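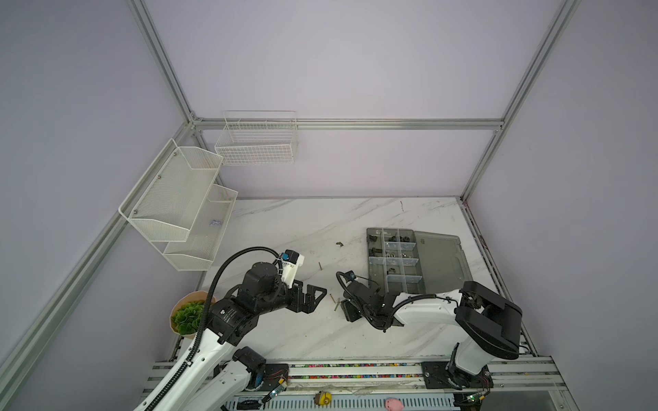 Notebook, Pekirska cell, January
Entry by Frauke Hagedorn. Comments from Josphat and Dzintra added where marked.

Continuing with pause labeling on the loose hardware task. Last entry ended with the retrained model copied over to the cell machine and not yet run. Ran it today.

Summary of where we are for anyone opening this page cold. The Skunodel policy takes the wrist views, the fixed view and the joint positions of both arms and puts out a short chunk of joint targets. It was trained on 795 teleoperated episodes of small hardware being picked up and stood on end. The trouble is hesitation. The arms come together over the part, the grippers stop a little short of it, and the policy sits there putting out targets that are almost the same as the current position. Sometimes it comes out of this on its own. Often it doesn't and the episode times out.

Josphat's guess from before the break was that the operators pause at exactly this point too, to look at the part and decide which arm should take it, and that the model has learned the pause along with everything else. It can't know when the operator made up their mind, so standing still is always a good prediction once it is already standing still. I agreed with the guess but wanted to see it in the data before cutting anything.

Method

Went through the Ruradura logs with the velocity script. A frame is marked idle if all joints on both arms are under the speed threshold and neither gripper command changes. Short idle stretches are left alone. Long ones get one of two treatments:

Variant A, cut. Idle frames are removed and the episode is stitched across the gap.
Variant B, label. Idle frames stay in, but the loss on them is weighted down and a separate output is trained to predict whether the operator is idle.

The first version of the script got the gripper part wrong. It compared measured opening and not commanded opening, so when a finger was squeezing on a part and couldn't close any farther it counted as still. That would have thrown out the grasp itself in a lot of episodes. Algirdas caught it when he looked at the stitched replays and saw parts leave the table with no visible closing of the fingers. Fixed, rerun from scratch. Do not use any output folder from before the fix. I have renamed them with "bad" in front.

Held out 83 episodes before doing any of this, and used the same held-out set for both variants and the unmodified baseline. Trained 2 seeds of each. Same chunk length, same learning rate, same image crops. Žydrūnas asked for a run with longer chunks as well, and that is still in the queue.

Offline numbers

Not much to learn here. Prediction error on the held-out episodes comes out lowest for the baseline, which is what you would expect if it is rewarded for predicting no motion during pauses. With idle frames left out of the scoring the order flips and variant B is a little ahead of variant A. The seeds of variant A disagree with each other by more than A differs from B, so I would not read anything into that gap.

The idle output in variant B looks sensible when plotted against time. It rises as the arms approach the part and falls again shortly before a gripper closes. It also rises at the end of the episode, when operators have finished and are reaching for the stop key. Those end stretches should probably be trimmed separately. Noted on the to-do list.

On the cell

Setup: arms homed, wrist camera mounts checked for play, hardware box left open at the back right as in the training data. Ramanauskas calibration run before the first trial and again after the change of model. Both passed. Parts set down by hand at the 4 marked start positions on the sheet, and the sheet pulled away before each trial so the model never sees it.

Order was baseline, A, B, then back to the baseline at the end to check that nothing had drifted.

Baseline: same behavior as before the break. Comes in well, stops, waits. The left arm usually stops first. In one of the trials I nudged the part with a pencil while it was stuck and it started moving again right away, which fits Josphat's idea. A small change in the view is enough to get it off the fixed point.

Variant A: no long waits at all. It is quick, and it is also rough. Where the operator would have stopped to look, it goes straight in, and if the fingers are slightly off they push the part along the marble. The stitched episodes have a jump in them where the arm position changes faster than it should, and I think I can see that in the motion as a short jerk just before contact. Had my hand on the e-stop for most of this set and used it once, when both grippers went for the same part from opposite sides.

Variant B: waits a little, then commits. When the idle output stays high past the limit we take the next chunk from a fresh sample and not from the running average, and that is usually enough to start it moving. Contact is gentler than with A. Long thin parts are clearly better than short ones. It has trouble with washers in all variants, and I don't think pauses have anything to do with that.
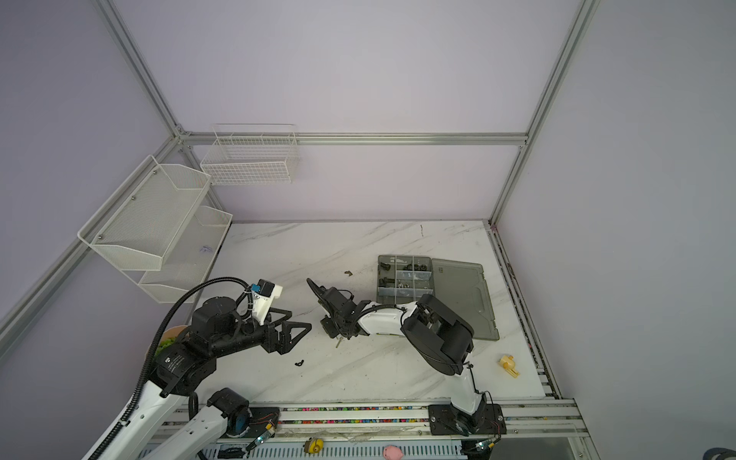 Right gripper over the upright part, left gripper slightly open. Hardware box open at the back.

Standing a part on end remains the hard step. The model lets go too early, before the part has settled, and it will go over when the fingers open. Looking at the demonstrations again, operators hold still here as well, with the part already touching the table, and then release slowly. Under our threshold that hold counts as idle. So A removes the hold completely and B gives it a low weight. In other words we are treating two different kinds of stillness as the same thing: the operator deciding, and the operator holding something steady on purpose.

Simple fix to try first: do not mark a frame idle when either gripper is closed on something. The motor current is in the logs so this can be done without relabeling by hand. Dzintra thinks the current is too noisy on the right gripper to trust for thin parts.

[Dzintra: it is noisy when the wrist is turned far over, fine otherwise. Use the gap between commanded and measured opening together with current. I have a plot, will put it in the shared folder.]

[Josphat: before we retrain, can we also log which trials needed the fresh sample? If B only works because of the resampling then the weighting may not matter and we could have done this with the baseline.]

Fair point. I have not run the baseline with resampling. It has no idle output to trigger it, but a plain timer on joint speed would do the same job. That comparison should come before any retraining.

Other things

Marble is dusty again and there are small bits lying on it. Wipe before the next set, and look at what the bits are before throwing them out.

The fixed camera exposure was on auto for the first baseline trials. I locked it and repeated them. The early ones are in the log with a note and are not included in anything above.

Final baseline trials matched the opening ones, so I am treating the session as one block.

To do
Baseline with timer resampling, same start positions (me)
Idle rule with gripper closed excluded, regenerate labels for A and B (Algirdas)
Trim episode ends after the last gripper opening (Algirdas, same pass)
Plot of current against opening gap, right gripper (Dzintra)
Long-chunk run, check it hasn't died in the queue (Žydrūnas)
Delete the "bad" folders once Josphat has confirmed nothing points to them

Arms parked and power off at 6:40 pm. Model files for both variants are still on the cell machine, B is the one loaded.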